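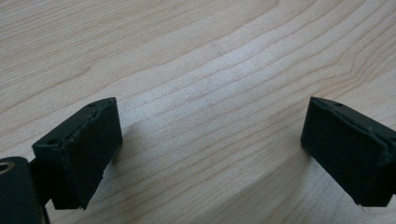

Pale wooden surface with fine diagonal grain lines

Wood grain is the arrangement, direction and appearance of the fibers in a piece of wood. The word is used in several related senses. It may refer to the alignment of the cells relative to the long axis of the tree, to the pattern visible on a cut surface, or to the way that surface behaves under a cutting tool. Woodworkers commonly speak of working "with the grain" or "against the grain" in the last sense. The related terms texture (the size and evenness of the cells) and figure (decorative pattern) are often used loosely as synonyms for grain, although technical writers keep them apart.

Formation

Most of the cells in a tree trunk are elongated and lie more or less parallel to the stem. They are produced by the cambium, a thin layer of dividing tissue between the wood and the bark. In temperate climates the cambium is active for only part of the year. Wood laid down early in the growing season, called earlywood, tends to have wide cells with thin walls. Latewood, laid down toward the end of the season, is denser and in many species darker. The boundary between the latewood of one year and the earlywood of the next is seen as a growth ring on the end of a log and as a line on the face of a board.

Tropical species may show weak rings or none. Where rings are present in tropical wood they can correspond to wet and dry seasons, and they do not always form once per year.

A second group of cells, the rays, runs outward from the center of the trunk at right angles to the rings. Rays store and move food materials. They are conspicuous in oak and can be seen only with a lens in poplar and willow.

Types by fiber direction

Straight grain runs parallel to the axis of the board. It splits cleanly and is preferred for tool handles, ladder rails and other parts that carry bending loads.

Spiral grain results when the fibers wind around the trunk. Boards sawn from such trees are liable to twist as they dry.

Interlocked grain occurs when the direction of the spiral reverses at intervals during growth. It is frequent in tropical hardwoods. Quartersawn faces show a ribbon stripe, and planing is difficult whichever way the board is fed.

Wavy grain has fibers that undulate regularly along the stem. The curl seen in some maples and the "fiddleback" of violin backs are examples.

Irregular grain is found near knots, crotches and healed wounds, where the fibers turn aside from their normal course.

Effect of sawing

The pattern on the face of a board depends heavily on how the log was cut. In plain sawing (also called flat sawing) the saw passes roughly tangent to the growth rings. The face shows arches, loops and ovals, since the rings are cut at a shallow angle and the trunk is neither perfectly round nor perfectly straight. Plain sawing wastes little material and gives wide boards.

In quartersawing the face is close to perpendicular to the rings and shows nearly parallel lines. Quartersawn boards shrink less across their width and are less inclined to cup. Rift sawing produces an intermediate angle and a plain, even stripe on all four faces, at the cost of more waste.

Rotary-cut veneer is peeled from a turning log in a continuous sheet. The knife follows the rings closely and the resulting figure is broad and wandering, with repeats that do not occur in sawn lumber.

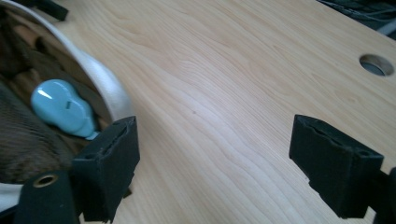
Wavy grain on a blond wooden tabletop with a round hole

Mechanical properties

Wood is anisotropic, meaning that its properties differ with direction. It is far stronger in tension along the grain than across it. The deviation of the fibers from the edge of a board is called slope of grain and is written as a ratio. Grading rules for structural lumber set limits on this ratio, as bending strength falls when the slope becomes steep.

Movement with humidity is also directional. Shrinkage along the grain is normally small enough to ignore. Shrinkage in the tangential direction is the largest, and shrinkage in the radial direction lies between the two. Frame-and-panel construction and slotted screw holes both exist to allow for this - a solid panel fixed rigidly across its width is likely to split.

Working and finishing

A plane iron or chisel cutting in the direction in which the fibers rise to the surface leaves a smooth face. Reversing the direction causes the edge to lift fibers ahead of the cut, a defect known as tear-out. Sharp irons, light cuts and a high cutting angle reduce it. Sanding scratches are least visible when they follow the grain.

End grain absorbs stain and adhesive more readily than face grain and is usually sealed first. Open-textured species such as ash may be treated with a filler before varnishing if a level surface is wanted.

See also

Dendrochronology
Knot (wood)
Lumber grading
Medullary ray
Veneer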